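Pudix opened its Punberg workshop to neighbors in November, and 23 people came by to watch a robot arm work a pretend kitchen. Kids crowded in close – and so did plenty of parents! 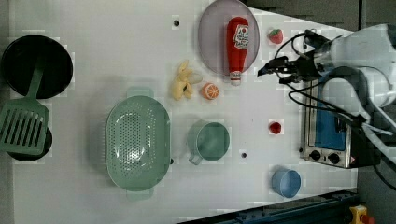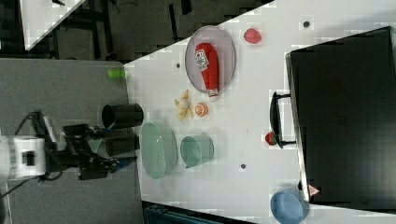
The ketchup bottle was the crowd favorite.
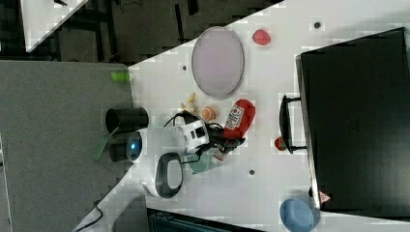
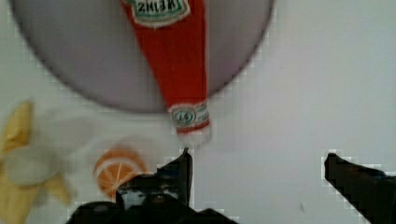

Babatunde Oyewole said he had planned to stay 10 minutes and was still there at closing, asking how the arm decides where to grab. Pudix takes the demo to Custeck next, with 2 sessions, and entry is free again.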